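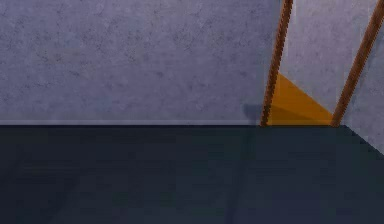 Two slanting poles and an orange panel, drawn by a computer for a robot test world.

Building a practice world for a home-made robot

Before a robot is switched on, its program can be tried inside a computer. The computer keeps a list of shapes, works out how they would move and bump into each other, and draws the result. This is called a simulation. The place where it happens is called the test world.

Siriporn Panyasiri and Decha Boonchu are building a small robot named Piltora on a bench at the Kaewkla shared workshop. The real robot is half finished. Its body is 152 mm wide and its second motor has not been fitted yet. The program is further along, so it is being tested in a simulator called Mitis, which runs on an ordinary laptop.

What is a test world made of?

A test world begins with flat surfaces. A floor is a flat shape that other things are not allowed to fall through. A wall is a flat shape standing on end. To the computer both are plain sheets until somebody gives them a colour or a texture.

A texture is a picture stretched over a shape, rather like wrapping paper on a box. The grey-purple wall behind the poles has specks and small scratch-like marks on it. Remove the texture and the wall would be one flat colour, but it would still stop a simulated robot in the same place.

The poles have a streaky texture. Look along their sides and you will find small steps where you might expect a straight line. A computer picture is made of tiny squares called pixels. A slanting line has to be built out of these squares, so its edge can look like a staircase. Programmers call it "aliasing". It can be smoothed, although smoothing gives the laptop more work to do.

How does the computer know where things are?

Every object has a position, written as three numbers. The first says how far left or right it is. The second says how far forward or back. The third says how high up it is. Three more numbers say how the object is turned. A leaning pole and an upright pole can be exactly the same shape with different turning numbers.

Siriporn types these numbers into a file, one object per line. Her file has room for up to 200 objects. A missing minus sign is the usual mistake, and it puts an object on the wrong side of the world.

What does a camera do in a simulator?

A simulated camera is a point with a direction. It has no lens and no battery. The computer works out what would be visible from that point and draws it. Move the camera and the picture changes, while the objects stay where they were.

From high up, looking straight down, heights become hard to judge. A tall box and a short box can look nearly the same. Flat positions become easier to compare, such as the gap between a ribbed yellow dome and the edge of a pale surface. Decha uses views from above to check distances and lower views to check slopes.

A camera also has edges. Anything beyond them is left out of the picture, and it may be only partly left out. The object is still whole in the computer's list. A robot that uses a camera has to be programmed with this in mind, or it may treat half of a thing as the whole of it. 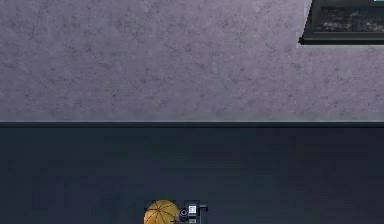 Why not test the real robot straight away?

Real tests are slow. The battery has to be charged, and the robot has to be carried back to its starting line each time. In Mitis the starting line is one key press away. Siriporn's program had been run 1,319 times in the simulator by the end of March, and most of those runs took place with the laptop lid closed.

A simulation leaves things out, however. Dust on a wheel is not in the file. Neither is a loose screw. When the finished robot drives across the workshop floor, its results will be written next to the simulated ones and the two columns compared.

Words used on this page

Simulation: a computer's working-out of how things would move.
Texture: a picture stretched over a shape.
Pixel: one of the small squares that make up a computer picture.
Position: the numbers that say where an object is.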